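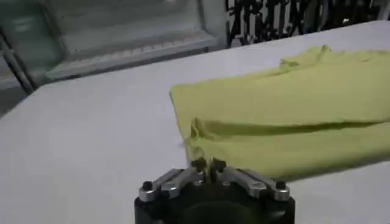

Yellow-green cloth, flat surface, no excuses left.

How to take in a baggy T-shirt

Wash it first. I skipped this once on a Courtois jersey and ended up with a shirt for a tall doll.

Step 1: Mark the sides
Turn the shirt inside out and lay one that fits on top, shoulders matched. Chalk along each side and under the sleeve, leaving a centimetre for the seam.

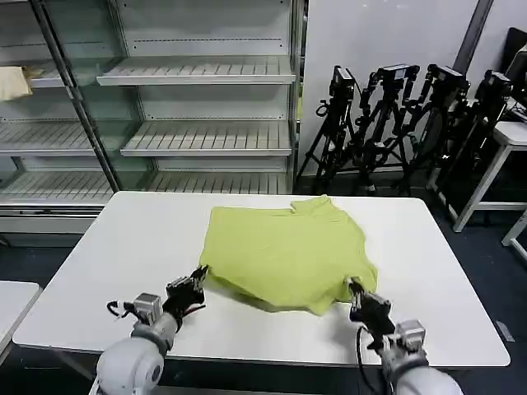 Step 2: Pin and sew
Pin across the line, then sew from hem to cuff with a ballpoint needle and a narrow zigzag. Don't pull the fabric - the machine knows where it's going, even my old Tallurix.

Step 3: Try it on
Do this before you trim. Pins out too, unless you enjoy surprises.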